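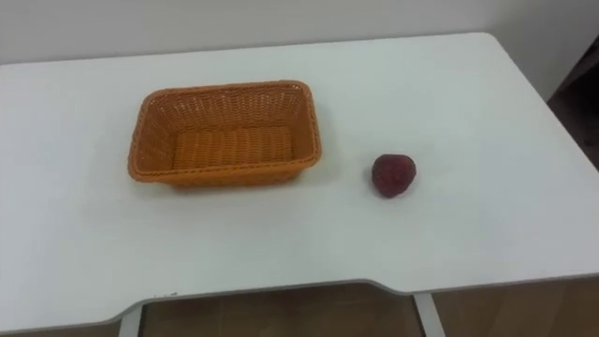 Woven basket on a white table: how do I clean it, and can I keep fruit in it?

Posted in Kitchen & Dining by Onderon
Wednesday, July 7, 2021
1,779 views

I bought a bright orange woven basket at a yard sale and I want to use it for fruit on our white kitchen table. Right now there is one strawberry next to it. I have three things I'm trying to work out.

First, I can't tell what it is made of. The strands look like rattan from across the room, but up close they could be plastic. There is no label on the bottom. The bottom is ribbed and the sides are a tight crisscross, with a thicker braided edge at the top. Does it matter for cleaning? I don't want to soak it and find out it was the wrong kind.

Second, is it OK to put strawberries straight in it? We go through a lot of them in the summer, and my kids will eat fruit if it is sitting out where they can see it. If it's in the refrigerator drawer it goes bad in there.

Third, the table. It has a smooth matte white top and I don't use a tablecloth. The last time we left berries on it overnight we had a pink spot that took me most of a morning to get out. I'm worried juice will run through the weave and do the same thing, and I'm also a little worried about the orange color coming off. I would like to skip the placemat if I can, but I will use one if that's the only way.

Budget is low. I'd like to use what I have.

3 replies

Feltero
Most likely plastic if it's bright orange. Just rinse it in the sink and put a paper towel in the bottom. I have had one like that for years with onions in it and never thought about it. Strawberries go in the fridge.

Filipa Mota
I'll take these in order, because the first one decides the other two.

To find out what it is, turn the basket over and look for a place where a strand ends. It will usually be tucked under on the bottom or just below the rim. On rattan or another plant fiber, the cut end looks like the end of a twig, with tiny holes or threads in it, and if it has been dyed the inside is often paler than the outside. On plastic the end is smooth and the same color all the way through. Bending tells you something too. Old plant fiber creaks and has little hairs that catch on a dry sponge. Plastic strands are usually the same width from one end to the other.

If you still aren't sure, put one drop of water on the bottom and leave it for a few minutes. Plant fiber without a finish will darken where the drop was. Plastic won't. A varnished basket won't either, so a drop that just sits there doesn't prove it's plastic. When in doubt, clean it the gentle way.

Gentle way (works on both): take it outside and knock it upside down to get the crumbs out. Go over the weave with a dry paintbrush or an old toothbrush, inside and out. Then wipe it with a cloth that has been dipped in warm water with a little dish soap and wrung out well. Wipe again with plain water. Let it dry upside down somewhere with moving air. Keep it out of direct sun, which fades dyed fiber and makes some plastics brittle.

If it's plastic, you can wash it in the sink with dish soap and a soft brush. Get into the braided edge, where grease collects on every basket I've ever bought secondhand. Don't put it in the dishwasher. The heat can warp the sides and then it rocks on the table.

For the dye, take a damp white cloth and rub the bottom for 30 seconds. If the cloth stays white, you are probably fine on a dry table. If it comes away orange, line the basket and put something under it, and don't let it sit in a wet spot.

Now the fruit. I wouldn't keep strawberries in it except for the ones you plan to eat that day. They are soft, they bruise against a ribbed bottom, and the one underneath is always the one that leaks. Also, a basket that was sold for yarn or mail was not necessarily made for food, and with a yard sale find you can't know. Line it, or set a shallow bowl inside it. Apples, oranges, lemons and bananas are easier because you aren't eating the part that touches the basket, or you're washing it first.

What I do with berries is keep them unwashed in the refrigerator in a container lined with a paper towel, on a shelf and not in the drawer. In the afternoon I wash a few handfuls, dry them, and put them out in a cereal bowl. Whatever is left after dinner goes back in the fridge. The bowl could go in your basket and the kids would see it the same way.

For the table, wipe up juice when you see it and you won't have much to do. For a pink spot that has dried, lay a wet cloth on it for ten minutes, then wipe with dish soap. If there is still color, make a paste of baking soda and water, leave it a few minutes, and wipe it off without scrubbing. Matte tops get shiny patches if you scrub them, and those don't come out. Try it near a back corner first. Skip the bleach unless the maker of the table says it's OK.

You can skip the placemat. Cut a piece of cork or felt a little smaller than the base of the basket and set it underneath. It won't show, because the sides lean out over it. Felt is only good if things stay dry — it holds juice against the table — so I would go with cork.

Onderon
Thank you, this is what I needed. I found a strand end under the rim and it is smooth and orange all the way through, so plastic. The white cloth stayed white. I washed it in the sink and it's drying on the porch. I have a cork trivet I can cut down. Berries in a bowl, lemons in the basket.

Moreira
Adding one thing since I had the same spot problem on a white table. Lemon juice is acid and can dull some finishes if a cut lemon sits there. Whole ones are fine. I also turn the fruit over every 2 days and take out anything soft, and that cut down on the fruit flies a lot.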